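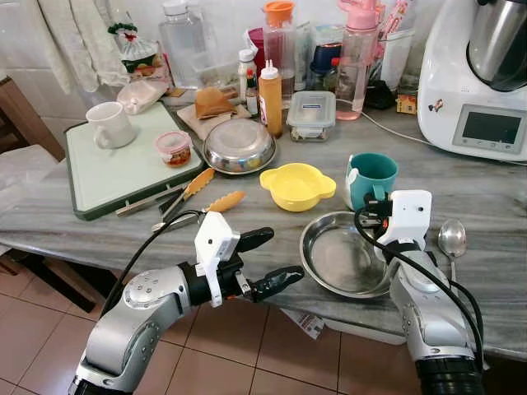
When does an episode get thrown out? When a rule on the sheet was broken while it was recording, even if the task itself got done.

26 July 2026. I wrote that line in the front of the notebook this morning so I would stop arguing with myself about it. The Harerus sheet is on its third version since April and the kitchen section has grown to 2 pages. Most of it is sensible. Both arms go back to the start pose between episodes. Cables get checked for slack before the power goes on. No reaching in while the motors are live.

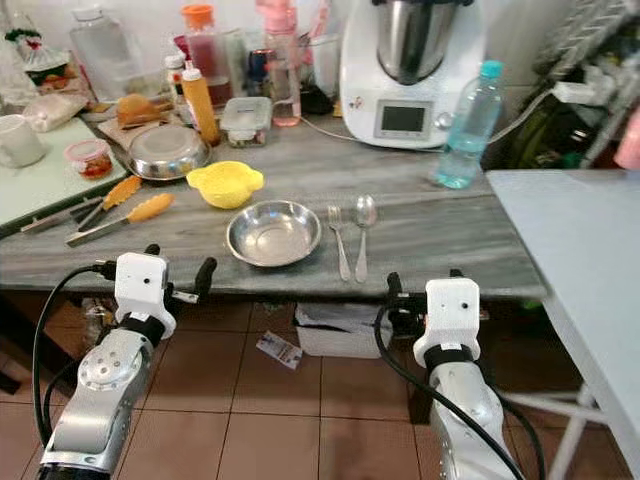 The rule I keep going back to is the one on clutter. The sheet says household items should be left as they would be in daily use, and two paragraphs later it says the work area must be clear. I read it as clear where the grippers travel and lived-in everywhere else. I wrote to Movwood asking them to put that in plain words. No reply yet.

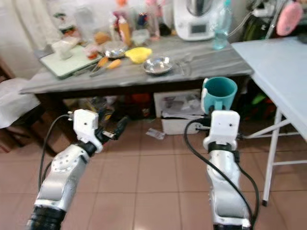
Mug task, kitchen setup.

Speed limit stays at 90 percent of the default. Ekwueme's team wanted it raised to save time. I said no, as the limit was agreed for any room where people walk through. The target is 3,000 episodes and we will get there when we get there. I also started logging every emergency stop, including the ones I press out of nerves. The old log only had the real ones, so there was no way to tell if the button was being tested.
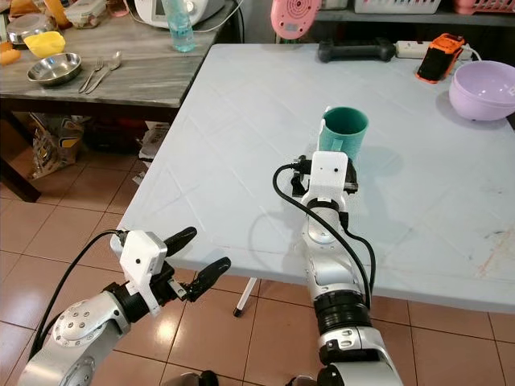 Olumide Etim thinks the stop log should be signed by a second person at the end of each session, and that Zuruvton already does it that way. I don't mind the idea, but on short sessions I work alone. I will draft a version where the second signature can come the next morning.

Still to do: number the notebook pages, print the new sheet, take the old one off the wall.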